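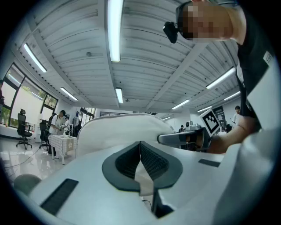 White padding, soft fabric surface.

Nareck upholstered chair, grey
Item no. 2906
$215 each, GST included

The Nareck is a low-fuss chair for workrooms, studios and meeting areas. It has a rounded, curved back upholstered in mid grey, a lighter grey seat cushion and black armrests. The back is wide enough to lean into and the arms sit low enough to slide under most standard desks.

The seat wipes down with a damp cloth. Use a mild soap for ink or coffee and dry it straight away. Don't use bleach or solvent cleaners on the seat or the back, as they will dull the colour. Crumbs collect where the cushion meets the inner edge of the seat, so run a vacuum nozzle along there when you do the floor.

The Nareck is intended for indoor use on hard floors or low-pile carpet. In a big open room with a concrete floor, check that cords and power strips are clear of where the chairs will be pulled in and out. 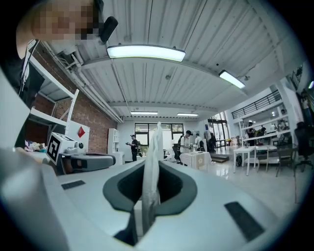
If you are fitting out a whole room, we also supply the Stullis open shelving in white metal and the Pryor low cabinet. Both can go on the same delivery as the chairs. Shelving comes flat and needs two people to put together. Wall fixings are not included, and brick walls need masonry plugs.

Colours: grey/pale grey only. The charcoal was dropped in September and won't be coming back.

Delivery: 7 working days in the metro area. Regional orders take longer and are quoted separately. Orders of over 6 chairs go out on a pallet, so please let us know if there are stairs or a narrow doorway.

Returns: unused chairs can be returned in the original carton. Return freight is paid by the customer unless the chair is faulty. 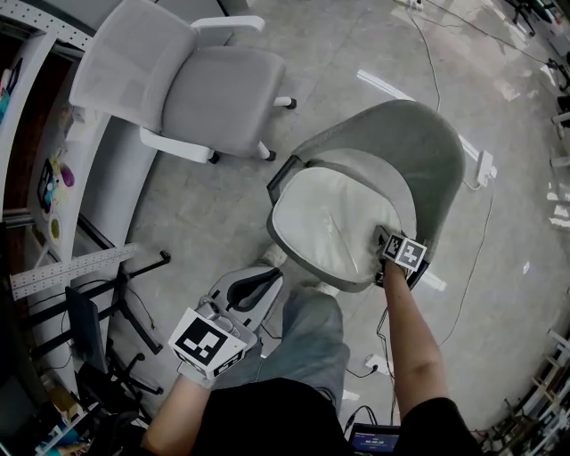
Grey chair with rounded back and pale grey seat. Behind it, a light grey mesh-back office chair on castors (sold separately).

Spare seat cushions and armrests can be ordered through Williner. Quote the item number and ask for Tane McAlister in parts.

Prices current at 20 January 2024.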